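Etar: Frequently Asked Questions

Last updated 2000-09-09

Please read through this page before writing to the support address. Most of the mail we get about Etar is answered somewhere below. If you are still using Etar 1, a few of the answers won't apply, and the old FAQ is in the Docs folder on the same disk image as the program.

Contents
General
Installing and removing
Making archives
Opening archives
Umum, Fiore and Skindident
Registration

GENERAL

What is Etar?
Etar is a backup archiver for the Macintosh. You give it a list of folders, it packs them into one archive file, and the next time you run it the archive is brought up to date with whatever has changed. It can also open archives and pull single files out of them.

What do I need to run it?
A PowerPC Mac with Mac OS 8.6 or later. Etar asks for 7 MB of memory. It will start with less, but large catalogues may then fail to open. Older 68K machines can run Etar 1, which we no longer update but still keep on the download page.

Will it work with Mac OS X?
We haven't tested it properly and can't promise anything yet. If you try it under Classic, please keep a second backup made some other way.

Is there a Windows version?
No, and none is planned. Etar stores Macintosh file information (resource forks, type and creator codes, Finder labels) and most of the program is there to deal with that.

Is Etar a compression program?
Only partly. It does compress, but speed was put first. If all you want is the smallest possible file to send by e-mail, other programs will do better.

INSTALLING AND REMOVING

How do I install it?
Drag the Etar folder from the disk image to your hard disk. There is no installer. The first time you open the program it puts a file called Etar Settings in your Preferences folder and asks whether you want the contextual menu item. If you say yes, you need to restart before the item shows up in the Finder.

How do I remove it?
Throw away the Etar folder and Etar Settings. If you used the contextual menu item, look in the Contextual Menu Items folder inside the System Folder and throw away Etar CM as well, then restart. Your archives are not touched.

I upgraded and my folder list has gone.
Etar 2 keeps its lists in a new format. The old ones are still there. Choose Import Old Lists from the File menu and pick the file Etar Prefs in your Preferences folder. Scheduled times are not carried over and have to be set again by hand.

The program says "Settings file is damaged" on every launch.
Quit, move Etar Settings to the desktop and open the program again. If that cures it, throw the old file away. You will have to enter your registration code again, so have it ready. If the message comes back with a new settings file, the disk itself may need checking. Run Disk First Aid before doing anything else with it.

MAKING ARCHIVES

Which files are left out?
Unless you change the settings, Etar skips the Trash, the invisible desktop database files, the virtual memory file and anything in a folder called Cache. You can edit this list under Preferences, Exclusions. Names must match exactly, apart from capitals.

Can I back up my System Folder?
Yes, but a System Folder that has been restored from an archive may need to be blessed again before the Mac will start from it. Drag the System file out of the folder to the desktop, drag it back and close the folder. The small icon should return.

How large can an archive be?
The limit is 2 GB. Beyond that Etar will begin a second part with the same name and a number after it. Keep all the parts in one folder. The catalogue is stored in the last part, and if that one is missing you will be asked to rebuild, which takes a long time.

How long does a backup take?
That depends on the disk and on the kind of file. Lots of small files take much longer than a few big ones. Our own test folder comes to 312 MB, mostly mail and pictures, and the first run takes roughly 7 minutes from one internal drive to another. Later runs are far shorter, as only changed files are read. Over a network, expect to wait.

Can Etar write straight to a CD?
No. Make the archive on the hard disk and burn it with whatever software came with your CD writer. In Preferences, Archives, there is a part size setting that will keep each part small enough to fit a disc.

What about Zip disks and other removables?
These work, as long as the disk is in the drive when the scheduled time comes round. If it isn't, Etar puts up a message and waits. It does not eject disks afterwards unless you tick Eject When Done.

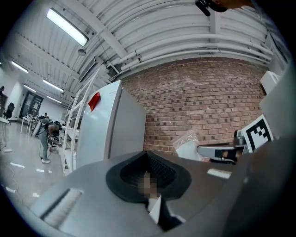
Black rubber cup and grey body of a hand-held gripper, with a workshop or lab behind.

Does Etar copy files that are open?
It tries to. A file that another program has opened for reading only is copied normally. A file open for writing is skipped and put in the log, with the note "busy". Mail programs are the usual cause. If your mailbox shows up as busy in every log, quit the mail program before the scheduled time or move the backup to a part of the day when you are not using it.

Why does an archive grow even though I have deleted files?
Deleted files stay in the archive until you choose Compact. This is on purpose, so that you can get back something you threw away by mistake. Compact needs free space on the same disk equal to the size of the finished archive. Do not switch off during a compact. If the power fails, the original should still be there under its own name and the half-written one can be thrown away.

OPENING ARCHIVES

How do I get one file back?
Open the archive, find the file in the list and drag it to the Finder. To search by name, press Command-F. The search looks at names only and can't look inside files.

Where do restored files go?
If you drag them, wherever you drop them. If you use the Restore button, they go back to the place they came from, and Etar will ask before replacing anything newer. Hold down Option when clicking Restore to be asked for a folder.

What is error 115?
Error 115 means the checksum stored with a file doesn't match the file Etar has just unpacked. Only that file is affected. Try these in order:

1. Copy the archive to another disk and open the copy. A dirty CD or a tired Zip disk often gives this error, and a second read may succeed.
2. Open the archive with Show Older Versions switched on. An earlier copy of the same file may be fine.
3. Choose Extract Anyway from the File menu. Text files can often be used afterwards with a little repair. Don't do this with applications.

If you see error 115 on many files in the same archive, the archive was probably damaged in transfer. Archives sent by FTP must go as MacBinary, or be encoded with BinHex first.

I have forgotten the password to an archive. Can you open it?
No. The password is not stored in the archive and we have no way round it. Your registration code has nothing to do with it either.

Can I read an archive without owning Etar?
The unregistered program opens and extracts everything with no time limit. You may give it to other people along with your archives, as long as the Read Me file goes with it.

UMUM, FIORE AND SKINDIDENT

What is the Umum file in my Etar folder?
Umum is the shared library that does the packing and unpacking. Etar won't start without it. Leave it in the same folder as the program, or put it in the Extensions folder if you have more than one program that uses it. Having two copies of different ages is a common cause of crashes at startup. Use Sherlock to look for "Umum", get info on each one found and keep the newest.

I have Fiore too. Do they work together?
Yes. Fiore, our text editor, can open a text file directly from inside an Etar archive, using Open From Archive in its File menu. The file is opened as a copy, so saving it does not change the archive. To put the edited version in, save it to the original folder and run the backup again.

Can I change how Etar looks?
You can, using Skindident, a small free program which adds skins to Etar and Fiore. Skins are kept in a folder called Skins next to the application. To go back to the normal look, hold down Shift while Etar is opening.

With a skin on, the list text is unreadable.
Some skins were drawn for Etar 1 and set a white text colour over what is now a white background. Go to Preferences, Display, and switch off Use Skin Colours In Lists. We did not make most of the skins and can't correct them, but there is usually a Read Me with the maker's address.

Kaleidoscope schemes and Skindident don't seem to get on.
Use one or the other. With both running, window edges may be drawn twice and the close box can stop responding. No data is harmed by this, it is a drawing fault only.

REGISTRATION

What happens if I don't register?
Making and updating archives stops working after the trial. Opening them doesn't.

Is the upgrade from Etar 1 free?
It is free to everybody who registered since March. Use your old code. Anyone who registered before that can upgrade at half price from the order page.

My code isn't accepted.
Copy and paste it from the e-mail if you can. There are no letter Os in a code, only zeros, and the name has to be typed just as it appears in the message, including any full stops. If the mail has been lost, write to us from the address you used when ordering and it will be sent again.

Do you accept cheques?
Yes, in pounds sterling. Please print your e-mail address clearly on the order form, as the code is sent by e-mail only.

Back to top
Version history
Download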